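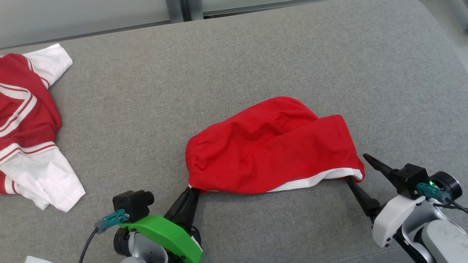

The Left One

I fix sewing machines. I want that on the record, because when the woman from Nyanda called me up and said she had a folding machine that was acting funny, I figured she meant something with a belt and a hopper, and I said sure, I'd swing by after lunch, and I brought the wrong bag.

Nyanda is the uniform rental place out past the feed store in Endton. They do kitchen whites and mechanic's coveralls, and in the summer they take on all the youth soccer stuff for the Jendale league, which is a mountain of red and white cloth that smells like grass no matter how many times it goes through. The folding machine turned out to be two robot arms parked in front of a wide gray cushion. No belt. No hopper. My bag had bobbin cases in it and a jar of presser feet.

"It's the left one," the floor manager told me, and went back to her coveralls.

I should have gone home! I had a serger on my own bench with its guts out and a customer who called twice a day about it. But there was a stool, and the stool was the right height, and I'm a sucker for watching anything handle cloth. So I sat down and asked her to run it.

The right arm was lovely. It came in low, opened up, took hold of a hem and waited there like somebody holding the end of a bedsheet for you. The left arm came down to pin the waistband and pinned the cushion instead, a good thumb's width short of the shorts. Then both arms did the rest of the fold anyway, very seriously, with the left one folding nothing. The shorts got dragged sideways into a lump. It moved on to the next pair and did it again.

I laughed so hard I had to put my coffee down.

Monday Habits

I'll tell you how I work, for whatever it's worth. I don't open anything up the first day. With a sewing machine you run it and listen, then you run it slow by hand and listen again, and you write down what it does in plain words before you've got a theory, because once I've got a theory I stop hearing. So I got an order pad from the front counter and wrote: Left comes down short. Short toward me. Same amount every time? And I underlined the question mark, because that was the whole ball game.

If a machine misses by the same amount every time, something has moved and stayed moved. If it misses by a different amount every time, something is loose. Those are two completely different afternoons.

I laid a strip of masking tape on the cushion and had the manager send the left arm to the same spot over and over while I made pencil ticks where the finger touched. She was patient about it for a while. Then she showed me which buttons to push and left me alone with it, which was probably against some rule.

The ticks landed on top of each other, or near enough. For the first bunch, anyway. Then they started to wander off, and then they came back. I sat and looked at my tape. It was the same amount every time except when it wasn't, and that is the answer you get from a sewing machine when it wants you to lose a weekend.

The log on the screen said 1,794 folds since January, when it had last been set up by the people who sold it, a company called Asmont. I called Asmont. A recording told me I was important. I listened to 40 minutes of a piano and ate a granola bar off the break room shelf (I left a dollar), and when a real voice came on, it asked me for a contract number, and the manager made a face at me from across the room and drew a finger across her throat. No contract. They'd let it lapse. I thanked the voice and hung up.

The Camera Is the Eye, Dummy

What got me unstuck was threading a needle. I do it forty times a day at home, no problem, and then in July I had new glasses with a bent nose pad, and for a whole weekend I poked the thread just to one side of the eye of every needle in the house. My hands were fine. My glasses were crooked.

Each arm had a little black camera riding on it. The one on the left sat over a bright green plastic bracket, and a black cable hung off it from a teal plug. I'd been staring past the thing for two hours because I was busy with the joints and the finger, the parts that looked like parts to me. I shut everything down, pushed the big red stop in for good measure, pulled the plug on the wall too because I'm a coward, and put one fingertip on the camera.

It moved. Hardly at all! If you weren't the kind of person who checks needle bars for play you'd never have felt it. But it rocked, and when it rocked it stayed where I left it, and when I bumped the cable it rocked back.

So it was both afternoons at once. The camera had shifted and the arm was going exactly where the camera told it to, and every so often the cable gave a tug and shifted it again. I was so pleased I told the manager about my glasses. She said, "Can you fix it or not?"

There were two screws through the bracket. One was snug. The other turned with my fingernail. Somebody had put it in dry, straight into plastic, and the arm had been shaking it out a hair at a time for seven months. I took it all the way out and looked at the hole, and the hole was okay, only a little chewed. At home I'd have a drawer full of screws that were almost the right one. In the wrong bag I had a single packet of small machine screws for thread tension assemblies, and I want to report that one of them fit perfectly. It did not fit. I drove back to my shop, got a longer one and a washer and a dab of the blue stuff, and drove back out, and the serger customer called while I was at the light.

I put the screw in gently, you have to be gentle with plastic. Then I gave the cable some slack and tied it back to the arm with a loop of elastic thread, the kind you use for shirring, so it could travel with the wrist and never pull straight on the camera. A zip tie would have been the professional thing. Elastic thread was what I had, and I like it better.

Teaching It Where Its Hand Is

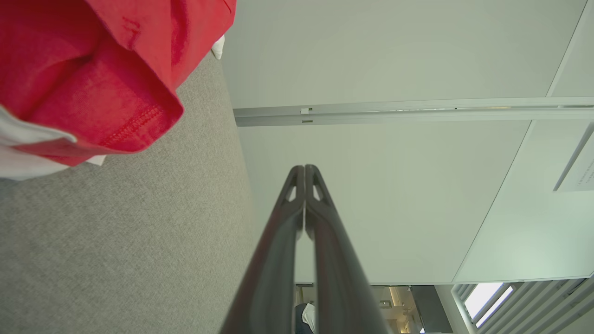

Tightening a camera only means it'll stay wrong in one place, so the second half of the job was getting the arm to learn its own eye over again, and for that there was a routine in the menus, under a heading I'd have walked right past. You close the fingers, you put up a printed card with black squares on it, and the arm goes around looking at the card from one angle after another. It needs to see its own fingers clean and square first. From the wrist view on the screen I could check mine pretty well: long dark gray fingers coming up the middle, tips pressed together, the gap between them a sliver at the top and a bit wider farther down. I spent a while on that sliver. If one fingertip had been riding higher than the other I'd have had to take the pair off and start over, and I didn't have the stomach for it at suppertime. They met fine. There was lint in the little triangle cutouts on the real ones when I went over and looked, red lint, naturally, and I got it out with a lint brush meant for feed dogs. So the wrong bag was good for something.

The routine wanted 67 looks at the card. I held still for every one of them. I don't know that I had to, the card was clipped to a board and I was only standing next to it, but the arm had a way of stopping at each angle for just a second, as if it were checking whether I had anything to add. It went way up. It went down by my elbow. Once it pointed straight at me and stopped, and I fixed my hair.

Then the screen gave me a number and a green check mark, and I had no idea if the number was any good, so I got out the masking tape.

Fresh strip. Pencil. I sent the left arm to its spot and made a tick, and again, and again, until I'd worn the pencil down and was leaning on the cushion with my chin in my hand. You couldn't have told those ticks apart with a magnifier. I know because I used one.

Shorts

The manager came over with her coat on. She'd already locked the front. She picked a pair of red shorts out of the cart, a kid's pair with the white band along the hem, and tossed them down kind of wadded up, on purpose I think, and folded her arms.

"Go ahead," she said.

The left one came down on the waistband. It pressed the corner right under the elastic and held, and the right one reached over and took the hem, and between them they pulled the cloth out flat. There was a crease across the middle that they didn't get. I'd have gotten it. They laid the one side over the other and let go, and what you had was a pair of folded shorts, a little crooked, the kind of folding I'd accept from a nephew.

She put in another pair, and it did those better. It did three more while she stood there in her coat, and then she reached in the cart and set a whole jersey on the cushion, with the sleeves and the stripes, and looked at me.

"I don't know about a jersey," I said.

"It used to do jerseys."

We watched it think about the sleeves. The left arm went out and came back. The right one opened up and hung there over the collar. I had my pad in my lap, and after a minute I turned to a clean page and wrote: Sleeves. Waits on left. Same sleeve every time? and underlined the question mark, and asked her what time they opened.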